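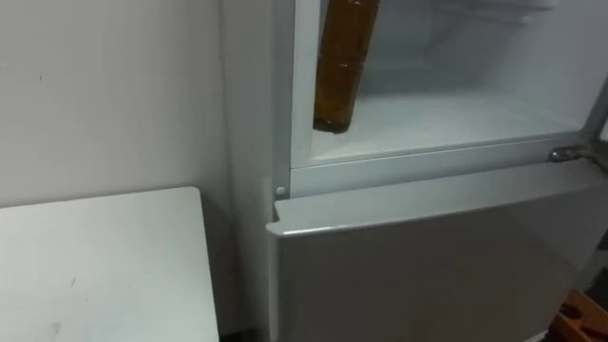 A brown bottle in the top compartment, with the lower door closed.

Nesia two-door fridge, white, reconditioned
Reading time: 3 minutes

We have been selling fridges from the shop in Primdale for 17 years now, and if there is one kind we are always pleased to see come through the door it is the plain white two-door. The Nesia is a good, honest kitchen fridge of the old sort, with one compartment on top, a bigger one underneath and a door for each, so you can get at the ice cubes without letting all the cold out of the milk. There is no screen on it and nothing to connect to the internet. You plug it in, turn the dial to the middle and get on with your day.

Every one we sell has been through the workshop with Renato Umali, who checks the seals, cleans the coils, runs the fridge for two nights with a thermometer in each compartment and writes the readings on a card that travels with it. Please keep the card! If you ever ring us with a question, it's the first thing we'll ask you for.

What you should know before you order

It needs a gap of 8 cm at the back and a little air at the sides. People do like to push a fridge right up against the wall (I did it myself for years, in a very narrow kitchen) and then they wonder why it hums all evening. Measure your doorways as well as the space it's going into, and don't forget the turn at the bottom of the stairs if you have one.

Both doors can be hung to open left or right. Tell us which when you order and Renato will swap them over before it leaves. It can be done at home with a screwdriver and some patience, but it is much nicer to have it arrive the right way round.

Once it's in place, leave it standing upright for a few hours before you switch it on, and overnight if it has travelled lying down. Then give it until the next morning before you fill it with shopping.

Price and delivery

The fridge is 1,999 crowns, with a year's guarantee on the motor and the thermostat. Delivery to Primdale and Drekance is 70 crowns, carried in and set level. We'll take your old one away on the same trip if it is emptied and unplugged — do let us know beforehand so there is room in the van.

Jozefína Koubek looks after the orders and is in the shop from nine in the morning. She will happily talk you through sizes over the phone, and if the Nesia is too tall for your kitchen she can tell you what else is coming in during June.

Related items
Říha under-counter fridge, white
Nesia chest freezer, small
Spare door seals, cut to length
Salad drawer for Nesia two-door
Fridge thermometer with hook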